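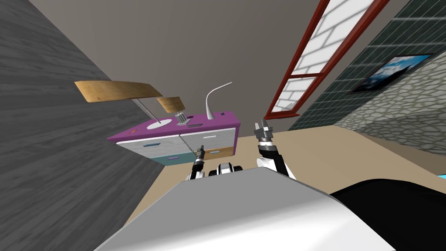 Grout

Reference > Building > Walls and Floors > Grout

Print this article | E-mail this article

Grout is the stuff that fills the gaps between tiles, and I've spent more of my life with it than I planned to. It goes in wet, it sets hard, and it keeps water and crumbs from settling into the joints. It doesn't hold the tiles up. That's the job of the adhesive or mortar behind them, and mixing up the two is the most common mistake I hear from people who write in (hello, everyone from Bradeck!).

What it's made of

Most grout sold for homes is based on cement. You get a bag of powder, you add water, and you stir until it feels something like peanut butter. Sanded grout has fine sand in it and is meant for wider joints. Unsanded grout is smoother and goes into narrow ones, usually an eighth of an inch or less. It's also kinder to polished stone, where the sand can leave scratches.

Then there's epoxy grout, which comes as resin and hardener and sometimes a filler powder. It shrugs off stains and doesn't need sealing, and you see it a lot in restaurant kitchens. It also costs more and sets fast, so my first try with it ended with me chipping a gray lump out of a bucket while Timo Sperling laughed from the hallway. Work in small batches if you've never used it.

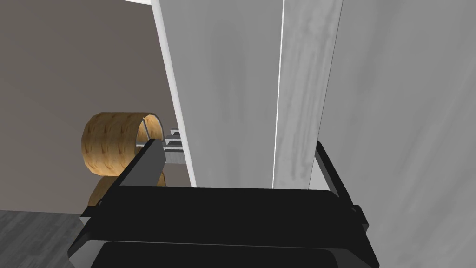 Older houses are another matter. Before bagged grout was a thing you could pick up on the way home, tile setters often filled joints with a plain mix of Portland cement and water, and for very thin joints some still liked it that way long after. Edeltraud Seidel, who taught me most of what I know, called it "the soup." She had over 200 little sample sticks on a board in her shop in Juronley, every one a slightly different gray, and she could tell them apart by the window at four in the afternoon. I never could.

Putting it in

The tiles have to be set firmly first, so wait as long as the adhesive package tells you to. After that you spread the grout with a rubber-faced tool called a float, held at an angle, pushing the mix across the joints diagonally so the edge doesn't dig any back out. Let it firm up a little. Wipe with a damp sponge (damp, please, a dripping one washes the color right out) and come back later with a soft cloth for the pale film, which is known as haze.

Corners, and the line where a wall meets a tub or a countertop, usually get flexible caulk in a matching color. Those spots move, and cement grout cracks when it's asked to move. Nivaldo Honorato and I once redid 19 bathrooms in one apartment building, and the cracked corners were the same in every single one of them!
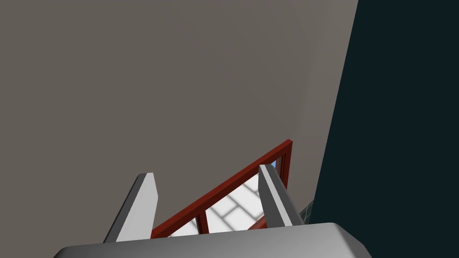

Cleaning is simpler than the store shelves would have you believe. Warm water, a mild cleaner without acid in it, and a stiff nylon brush will take care of most dirt. Vinegar gets recommended all the time, and I'd skip it, as acid eats at cement a little with each wash. Sealer helps on cement grout. Drip some water on a joint, and if it soaks in and goes dark, it's time for another coat.

Color

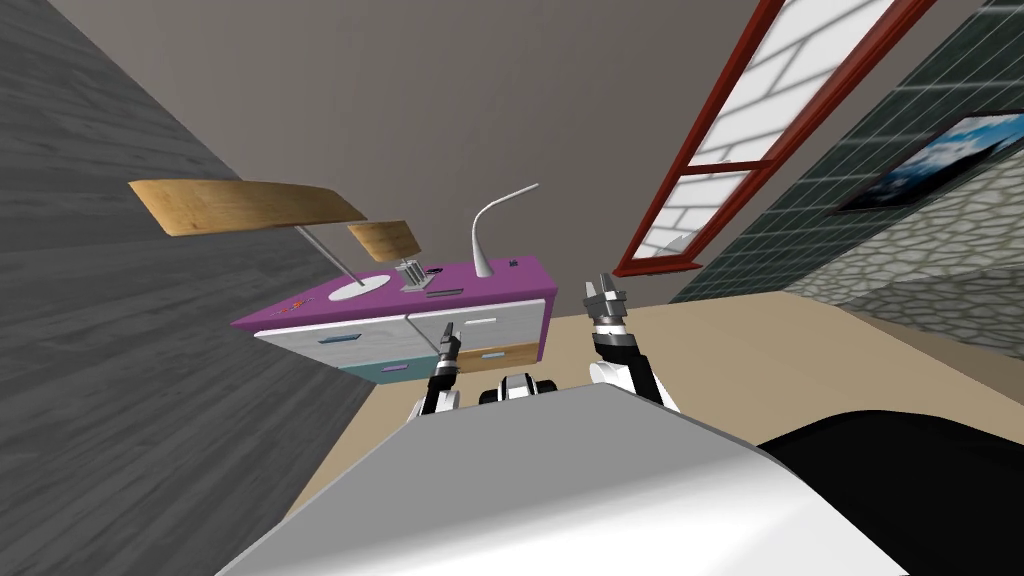
Picking a grout color is where friendships go to suffer. A shade close to the tile lets the wall read as one surface, and a strong contrast turns every joint into a drawn line, wobbles included. Square tiles in a dark teal-green, like the ones on the wall by the window with the red-brown wooden frame, would have me reaching for charcoal or a deep green, and I'd try both on a spare board before deciding. White would look sharp too, if your rows are straight. Mine usually drift by the third one.

Grout dries lighter than it looks in the bucket, and a bit more water can change it again, so measure the water the same way for each batch. Kelly Cavalcanti writes the amount on the bag in marker. I've started doing it too.

See also: Caulk, Mortar, Sealer, Tile float

Previous | Next | Index | Contact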